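About Evville

Evville records demonstrations for robot learning. Customers send us a task, a set of objects and a target number of examples. We return synchronized joint data, video and written labels that a training pipeline can read without further cleanup. We do not train models for sale, and we do not build arms. Most of our work is tabletop manipulation with two arms, at the scale of things found in a kitchen drawer or on an office desk.

The company began as a side project of Margit Hedlund and Yhon Espinoza, who needed examples of sorting and stacking for their own experiments and found that the recordings they could get were hard to use. Objects changed between sessions without a note. Failed attempts had been deleted. Camera positions drifted over a week of work. The first Evville procedure was a two-page document meant to prevent those three faults. It is longer now, but the first two pages are still in it.

How a task is recorded

Each task starts with a written definition. It names the objects, the area in which they may be placed at the start, the end state, and the conditions under which an attempt is stopped. "Put the utensils in the organizer" is too loose to record. The definition has to say which compartment, whether color matters, whether a handle may stick out over the rim, and what happens if a piece is nudged out of reach. A definition usually goes back and forth with the customer two or three times.

Start positions are drawn by a program called Dovano, which gives the operator a layout to set by hand. Left to themselves, people place objects in tidy and reachable ways, and a model trained on tidy layouts does poorly on anything else. Dovano also decides when to include crossed or touching pieces. The share of such layouts is agreed with the customer and written into the task definition.

An operator then drives both arms through the attempt. Joint positions, gripper commands and video are stored on one clock. A standard batch is 300 attempts per task. Every attempt is kept, including those that end in a drop or a stall, and each one carries a result code.

Stations

We run 14 stations. The current standard layout is a white tabletop between plain gray walls, with an arm mounted on each side at the front and the middle left open. Plain walls keep the background stable from one day to the next. Where a customer wants varied backgrounds, we record those as a separate batch and label them as such.

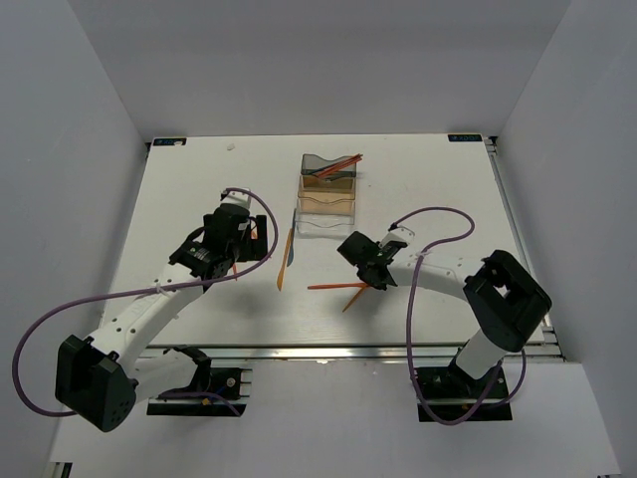
Thin utensils are harder than they look, according to Thảo Quan, and the trouble starts well before the grasp: if the operator comes in at a poor angle on the first piece, the second one moves, and the attempt that gets recorded is no longer the one that was laid out. Her advice to new operators is to settle the order of picks before moving either arm.

That advice is now part of operator training. A pick order is chosen before recording starts, and a change of plan in mid-attempt is allowed but marked. Customers who want only clean runs can filter the marked ones out. Several have asked for the reverse, a set made up mainly of recoveries, and we can supply that as well.

Labeling and review

Each attempt is cut into segments: approach, grasp, lift, transfer, place, release. With two arms the segments can overlap, so each arm has its own track. Labels are made in Gelia, our in-house labeling tool, which proposes cut points from the gripper signal and leaves the decision to a person. The proposed cuts are good for release and poor for approach, where there is no clear signal to go by.

A second reviewer checks a sample from every batch without seeing the first set of labels. If the two disagree by more than the limit set for the task, the whole batch is labeled again. Kadir Gezer maintains the labeling guide and rules on disputed cases. His rulings are added to the guide with the date and the attempt number, so that the same question does not have to be settled twice. The guide has 49 rulings so far, a large part of them on when a grasp ends and a lift begins.

Catalog

Our catalog holds 563 task definitions. A definition can be reused by any customer. The recordings made from it belong to the customer who ordered them unless the contract says otherwise. A small open set, named Ông, is available to schools and independent researchers on request. It covers sorting, stacking, handing an object from one arm to the other, and opening simple containers. The failures are included. There is no support desk for it, but errors reported to us are corrected in the next release, normally in December.

What we do not take on

We do not record tasks involving liquids, open blades, food or live plants. We do not record people's faces or voices. We decline tasks where the end state cannot be checked from the recorded video, as the result codes for those would rest on the operator's memory. Cloth is possible, but quoted separately.

People

Margit Hedlund runs the company and writes most of the task definitions. Yhon Espinoza is in charge of the stations, including calibration, mounts and cabling. Zaid Kanaan maintains Dovano and the storage format. Thảo Quan trains operators and schedules the stations. Kadir Gezer handles labeling and review.

Operators work in short blocks with a break between them. Attention falls off during repeated work of this kind, and it can be seen in the data as slower approaches and more regrasps. Operators are paid by the hour. Paying by the attempt would favor speed and give us a narrow set of motions.

Working with us

A first inquiry should include the task in plain words, a list of objects with sizes, the number of attempts wanted, and the arm type if it matters. If objects have to be shipped, please send two of each so that a damaged piece can be replaced during a batch. Pilot batches are small and are meant to test the definition before a full order is placed. Changes to the definition after the pilot are expected. Changes after the full batch has started mean a new batch number.

Station visits are on Wednesday afternoons by arrangement with Thảo Quan. Visitors may watch recording and labeling, and may try driving the arms on a station that is not in use for customer work.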